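Fondham School Robotics Supply
Home > Arms and Grippers > Class and Club Sets > Hendow Bedside Set

Hendow Bedside Set for Student Teams

Item no. H-53
Price: $2,433
Ships in 16 school days once your purchase order clears
Fits: Karagiannis student arm, second version and later
Spare finger pads sold separately

Overview

The Hendow Bedside Set is an arm mount, a head camera bracket, a pair of soft fingers and a binder of lesson plans, sold together for teams entering the home help class at the Zullville student meet. Hendow's box says it will have a club "fetching and handing over in a single afternoon." We have now watched several clubs unpack one, and we would plan on most of a semester.

We stock it anyway. The mount is stiff, the fingers are good, and there isn't much else at this price that bolts to a Karagiannis arm without someone drilling holes in it. But we get more returns on this set than on anything else in the class and club section, and nearly all of them come from teams who believed the box. Please read the whole page before you order.

What is in the box

Arm mount with clamp plate
Head camera bracket (no camera)
Soft finger pair, fitted
Cable sleeve and ties
Lesson binder, printed
License card for the Hendow practice software, one school year

What is not in the box

The arm. The camera. A computer that can run the practice software at a decent speed. A table, a bed, or any of the household things the lessons ask for. The binder's supply list says "common items found in any home," and then the third lesson wants a corded desk phone. Ask your students how many of them have one at home. Thrift stores are a fair bet, and school offices that have changed phone systems sometimes have a closet full.

What the set is supposed to do

The home help class is built around small jobs next to a bed. A team's robot has to reach over a nightstand, pick up what it was asked for, and leave everything else alone. Typical calls are a bottle of water, a phone handset, a pair of glasses, a box of tissues. The Zullville rules say that teams may not clear the table first, and this is where Hendow's lesson plans and the real event start to drift apart.

In the binder, each object stands by itself on a bare white desk. Students line up the arm, run the sample program, and the fingers close on the bottle. It looks great at an open house. Then they put the same bottle on a nightstand with a phone in front of it and a cord hanging over the edge, and the sample program drives straight through the lot.

Our advice is to skip ahead. Set up a messy bedside from the first week, even if nothing works on it yet. 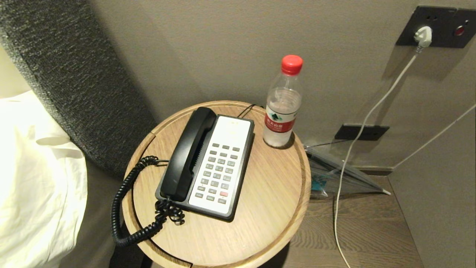

A parent from one of our customer schools wrote to tell us we were being too hard on the binder. The bare desk lessons were the only reason her daughter's team stayed together through the fall, she said, because the kids got to see the arm pick something up before they had to deal with cords. She would rather have a club that had one easy win than a club that quit in October, and she asked us to take the words "skip ahead" off the page.

We thought about it and left them on. She has a point about new teams, though, and if yours is made up mostly of first-year students you could do the bare desk lessons for two or three meetings. What we would not do is let anyone write down a success rate from those lessons and carry it to the meet. We have seen that poster. It does not go well when the judges ask what was on the table.

Cords

Anything with a cord is the hard part of this class, and the sales sheet doesn't mention cords at all.

A coiled handset cord pulls back. When the robot lifts the handset, the cord drags at one end, the handset turns in the fingers, and the camera view no longer matches what the program expects. If the cord is draped over the edge of the table it can catch there too. The base of the phone may then slide and knock over whatever is behind it.

Hendow's answer when we asked was to "tune the grip." Students did tune the grip. A tighter grip holds the handset better and pulls the whole phone harder. The teams that got somewhere did it by lifting slowly and straight up for the first few inches, then stopping to look again before moving sideways. None of that is in the binder. You will have to teach it yourself or let them find it, and finding it takes a while.

Charger cables are a related headache. Dark ones vanish against a dark floor, and white ones vanish against a pale wall. The practice software treats a cable on a wall as part of the wall, fine until the arm swings out over the side of the table and hooks it. Have someone standing next to the stop button.

Bottles

Clear bottles are the other complaint we hear most. The software that comes with the license finds objects by color and edge. It does well with a bright cap and a printed label, and poorly with everything between them, where it sees through the plastic to the table and the wall. Several teams have ended up aiming at the label and ignoring the rest. We think that is a perfectly good idea, provided the students can say why they did it and what will happen when the label is turned away or torn off.

Practice with full bottles. A sealed one that falls over costs you nothing. An empty one is so light that the soft fingers push it across the table before they close, and students can lose whole meetings fixing a problem that a full bottle wouldn't have given them.

Keep the electronics off the floor all the same.

About the "learning" button

The practice software has a button marked Learn. A student guides the arm by hand through a task, presses the button, and the software is supposed to work out how to do the task by itself. This is the feature on the front of the box, and it is why most schools call us.

It does something. After enough guided runs the arm will repeat the motion and make small corrections. Move the phone to the other side of the table and it will, in our trials, go to where the phone used to be. Hendow says the next release will be better at this. They said so about the last release. If you are buying the set mainly for this button, please borrow one first. We keep a loaner at our counter and it can go out for a week.

Where the button does earn its keep is in the arguments it starts. Students who have spent a meeting guiding the arm tend to have strong views on why it failed, and they can test those views. Turn the table, change the lamp, swap the bottle, run it again and write it down. That is decent science, and the software's faults make it easy to find something to study.

Setup notes

Clamp the mount to something heavy. The photo in the quick start guide has it on a folding table, and a folding table shakes each time the arm stops.

The camera bracket should look down at the tabletop at a fairly steep angle. Too flat and the tall things hide the short ones. Too steep and the students can't tell the height of anything.

Round tables are allowed at Zullville and the software's edge finder was made for square ones. Turn the edge finder off and mark the table position with tape during practice. Tape is not allowed at the meet, so wean the team off it early.

Wipe the finger pads with a damp cloth. Do not use alcohol on them whatever the binder says. It dries them out and they crack at the base, and Hendow will not cover it.

Support and returns

Unopened sets can come back for a full refund. Opened sets can come back for store credit if the finger pads are not cracked and the license card has not been used. Once the license is registered to a school we can't undo it, and Hendow has so far been unwilling to.

Software questions go to Hendow. Arm questions go to Karagiannis. Each will suggest you try the other one. If you get stuck between them, call our counter before 5 p.m. and we will tell you what other clubs did.

Should you buy it?

If you already own the arm, have a teacher who can give it a regular hour, and want to enter the home help class, yes, probably. If you have none of those, the same money buys a lot of wheels, motors and sensors, and the line-following class at Zullville is friendlier and much more fun to watch from the bleachers.

Often ordered with this set

Spare finger pads, soft
Table clamp, heavy
Stop button on long lead
Karagiannis arm cover, cloth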